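Keeping your place: resume position across devices in the Dunstan app
Speaker notes, Stidton meetup on spoken-word software

Opening

Start with the definition, as half the room works on music players. A resume position is the point in a title where playback should start again. In music it hardly matters. In a long spoken title it is the feature people complain about first when it fails.

State the scope. I cover storage, merging, and the player's behavior on open. I do not cover licensing, store pages or recommendations. Questions on those can wait for the break.

Background for anyone new to Dunstan: it is a player for long-form audio with clients for phones, tablets, web and one car unit. Titles come from several publishers and are packaged by Braveck. Sync runs on servers hosted by Tondatel.

What we stored at first

One number per title per account: elapsed seconds from the start of the file. Each client wrote it when playback paused. The server kept whichever write arrived last.

Weak point one: arrival time is a property of the network. A phone that was offline in the afternoon and reconnects in the evening delivers an old position late, and the old position wins.

Weak point two: elapsed seconds only mean something if the file stays the same. Braveck reissues a title when the publisher corrects a credit or replaces an opening announcement. Every later offset shifts. The listener sees a jump of a few seconds and blames the player.

Weak point three: writing on pause assumes there is a pause. Apps get killed in the background, batteries run out, car units lose power with the ignition. 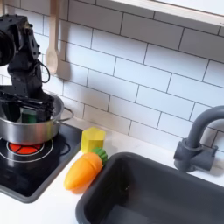

A reply on the support forum put the complaint more plainly than our tickets did: I don't mind losing ten seconds, I mind being sent back to a chapter I finished last week and having to hunt for where I was. The same reply asked for a list of recent positions to pick from. We took that request seriously and I return to it under "History."

Note to self: pause here. Ask who has lost their place in the last month. Do not take stories from the floor yet.

What we store now

A position record has 4 fields. Read them slowly, the slide is small.

Chapter key. Assigned at packaging and kept through reissues.
Offset inside the chapter, in milliseconds.
Session counter. Goes up each time the user presses play on any device that has seen the latest record.
Device time. Used for display and for breaking ties, never as the main ordering.

The chapter key limits the damage from a reissue to one chapter. If the opening announcement is changed, the rest of the book is unaffected.

The session counter does the ordering. A late write from an offline phone carries a low counter and cannot replace a newer one. It is kept in history all the same.

Expect the question: why not a full version vector? Answer: we tested one. Accounts with old, abandoned devices carried entries that never cleared, and the support staff could not read the logs. A plain counter handles the common cases. The remaining case is two devices playing the same title offline in parallel, and for that we ask the user.

Write frequency

The client saves locally while playing, at a short fixed interval. It sends to the server far less often, and also on pause, on chapter change and on loss of audio focus. Local saves are cheap. Network writes wake the radio, and testers on older phones noticed the drain.

The server accepts records in batches of up to 1,000. Only devices that have been offline a long time come near that. Anything larger is split by the client, oldest first.
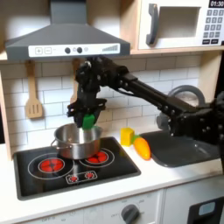 Toy cooktop with a steel pot, gripper above.

Merging

Walk through the three cases in order.

Case one, counters differ. Take the higher. No prompt.

Case two, counters are equal and the positions are close. Take the earlier position. Hearing a sentence twice is a smaller annoyance than missing one.

Case three, counters are equal and the positions are far apart. Show both, each with device name, chapter title and time. The prompt has two buttons and no default. An early build had a default on the further position, and users tapped through it without reading.

Sleep timer exception. When a timer ends the session, the record gets a flag and the next open offers a step back to where the timer was set. The flag does not affect ordering.

History

Position history is stored per title and trimmed by age, with the most recent entries always kept. The list in the client shows chapter and time of day only. Offsets in milliseconds were in the test build and confused people.

Jumping to an entry creates a new record with a higher counter. It does not rewind the history itself. This sounds minor, but the first version did rewind, and one wrong tap erased the evidence of where the user had been.

Test results

The simulated set was 3,000 accounts with scripted offline periods, reissued files and forced shutdowns. Under the old scheme, almost 1,000 of them ended at least one session in the wrong chapter. Under the new scheme the failures left were all in the parallel offline group, where the prompt is expected. 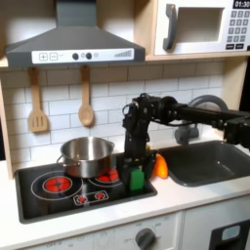 Be clear that this is a scripted set. Real users skip around more, change playback speed, and share accounts within a household. Shared accounts are the largest gap. Two people on the same title will push each other's counter up, and the merge rules cannot tell them apart. Profiles fix it, and profiles are not in the June release.

Migration

Old records have no chapter key. The server derives one from the elapsed seconds and the chapter table of the file version the client last reported. If the version is unknown, it uses the current table and marks the record as estimated. Estimated records lose to any real one.

Clients that cannot be updated, mainly the car unit, still write elapsed seconds. The conversion for those stays in place until the unit is retired.

Closing slide

Leave up the field list and the three merge cases. Take questions. If asked about playback speed: the offset refers to the audio as packaged, so speed has no effect on it. If asked about text sync, say it uses the same chapter keys and leave it there.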